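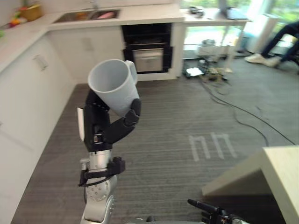 Movorham > News > Press releases

Dec 1, 2018. Movorham is very pleased to announce version 4 of Gotesska, our planning software for robot arms and the hands that go on the end of them. We have been working on it since March with our good friends at Altasbridge, and it has been a long haul (a happy one, mostly!). The biggest change is in how the software chooses a grasp. A light grey cup with a handle, held in a black hand with one jointed finger curled round its side, is just the sort of everyday thing we wanted Gotesska to be at ease with, and it now plans the tilt of the cup along with the grip, so the arm need not stop and think twice on its way to the sink or the worktop.

In our own kitchen trials the new planner found a usable grasp for 88 of the household items on our list, and planning time for a typical pick has dropped to about 2 seconds. People who write their own tools will be glad to hear that the settings file has been tidied up at last, and old projects will open without any changes.

Gotesska 4 is free to everyone with a current licence, and comes with 11 worked lessons, put together with the Evangelista teaching lab, for those who are just starting out. Do write to the Movorham press desk if you would like to come and see it running; we love having visitors.

We use cookies to make this site work. Accept | Settings

Related items
Gotesska and Altasbridge: a first look
Evangelista lessons now open to schools
Notes on moving from Gotesska 3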